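Gememov Vorführset für zwei Arme
Art.-Nr. 473 – Hersteller: Cosarero – wieder lieferbar ab 9. April

Ich gebe zu, ich habe mich mit dem Gememov anfangs schwergetan. Jahrelang habe ich Robotern Bewegungen beigebracht, indem ich Wegpunkte eingetippt und dann eine Stunde lang an Winkeln herumgeschraubt habe, und irgendwie war ich sogar stolz darauf. Dann hat mir Refilwe Ntuli aus unserer Werkstatt die beiden Führungsgriffe in die Hand gedrückt und gesagt: »Wisch mal die Tafel.« Seitdem will ich ehrlich gesagt nicht mehr zurück!

Das Prinzip ist schnell erzählt. Ihr habt zwei kleine Führungsarme vor euch, links und rechts einen, und die großen Arme am Arbeitstisch machen eure Bewegung mit. Drückt ihr den Griff zusammen, schließt der Greifer. Lasst ihr los, geht er auf. Währenddessen schreibt die Software alles mit: Gelenkstellungen, Greiferöffnung und die Bilder der angeschlossenen Kameras (Kopf und beide Handgelenke). Ein Durchgang ist eine Vorführung, und aus vielen Vorführungen lernt das Modell nachher die Aufgabe.

Wer lieber direkt am Arm führt, kann das auch. Ein Druck auf die Fußtaste, der Arm wird weich, und ihr schiebt ihn von Hand dahin, wo er hinsoll. Für grobe Wege mag ich das sehr, bei allem mit Druck auf eine Fläche nehme ich die Griffe. Man steht sonst mit dem eigenen Ellenbogen vor der Kamera und merkt es erst beim Durchsehen.

Womit anfangen? Ich empfehle allen das Whiteboard. Eine kleine Tafel flach auf den Tisch, Stift und Schwamm dazu, fertig. Wischen klingt banal, aber man lernt dabei unheimlich viel über Anpressdruck und darüber, wie ruhig die eigene Hand ist (meine: nicht sehr). Den Stift sauber zu greifen ist dann die nächste Stufe, da lohnt sich der Blick durch die Handgelenkkamera.
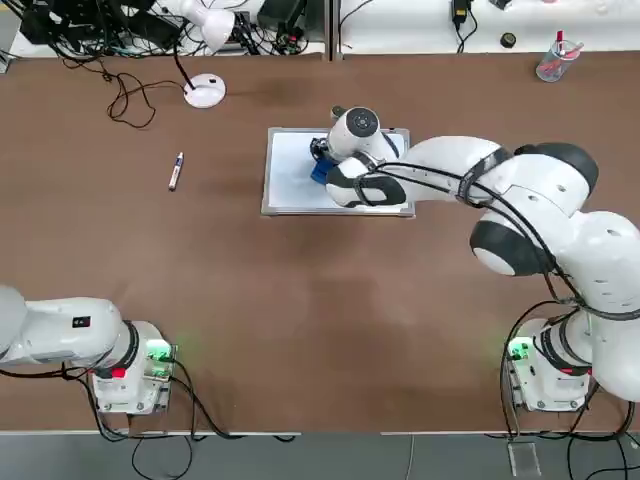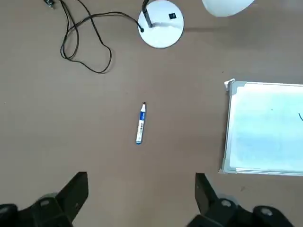
Tafelaufgabe am Zweiarmtisch – zuerst die Kopfkamera mit dem blauen Wischer im rechten Greifer, danach eine Handgelenkkamera mit dem Stift vor den offenen Fingern.

Was ist drin?
2 Führungsarme mit Griff und Tischklemme
1 Fußtaste (Aufnahme starten, stoppen, verwerfen)
1 Steuerbox mit Netzteil
5 m Verbindungskabel je Seite
Lizenz für die Aufnahmesoftware, ein Arbeitsplatz

Die großen Arme, Greifer und Kameras sind nicht dabei, die habt ihr entweder schon oder ihr fragt bei mir an. Ob eure Arme passen, steht in der Liste zum Herunterladen, und wenn ihr unsicher seid, schickt mir einfach das Typenschild.

Ein paar Sachen aus meinem Alltag damit:

Die Taste »verwerfen« ist Gold wert. Wenn euch der Stift wegrollt, weg mit dem Durchgang und neu. Ich habe am Anfang alles behalten, auch das Gezitter, und das Modell hat mir dann sehr treu nachgezittert.

Legt die Sachen zwischendurch woanders hin. Stift mal schräg, mal gerade, die Tafel ein Stück weiter links. Bei der Tafelaufgabe nehme ich 100 Vorführungen als erste Runde und schaue dann, wo es hakt.

Die Klemmen der Führungsarme mögen dicke Tischplatten leider gar nicht. Định Cù hat dafür eine längere Spindel gedreht, die legen wir auf Wunsch kostenlos bei, schreibt es ins Bemerkungsfeld.

Und was mich stört? Die Griffe sind für große Hände gemacht. Evie Gosling im Versand kommt mit dem Zeigefinger gerade so an den Abzug, für sie haben wir die schmalen Griffschalen von Lurnen montiert. Die gibt es als Zubehör, links und rechts einzeln. Außerdem ist die Anleitung bisher nur auf Englisch, an der deutschen sitze ich noch – das Kapitel zum Kalibrieren ist schon fertig und liegt als PDF bei den Downloads.

Zum Ausprobieren könnt ihr gern vorbeikommen, im Vorführraum steht alles angeschlossen. Meldet euch vorher kurz bei Diệp Hà, sie macht die Termine.

Passendes Zubehör: Griffschalen schmal (Lurnen), Verlängerung für die Fußtaste, Transportkoffer Vallejo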